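Search this site
Search for:

Clearing the table
May 1, 2020 by Johanna Rainer

The long table collects things. Fruit ends up next to a keyboard, and I have stopped asking why. Step one is food to the kitchen. 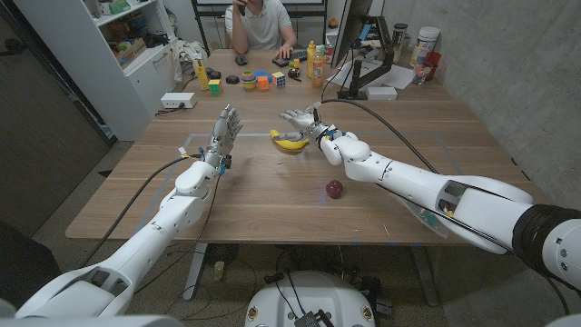 Gebhard thinks plums belong in the fridge and bananas never do. I put both in a bowl - easier.

Next come the bottles, then small stuff like the Rubik's cube.

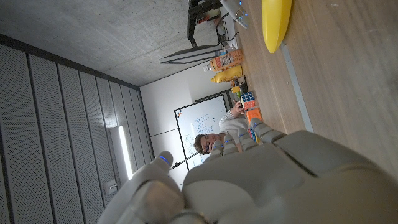 Those go in one box on the shelf, lid off.

2 comments

Reto Pichler: Lid on, or dust gets in.

Elfriede: What size box?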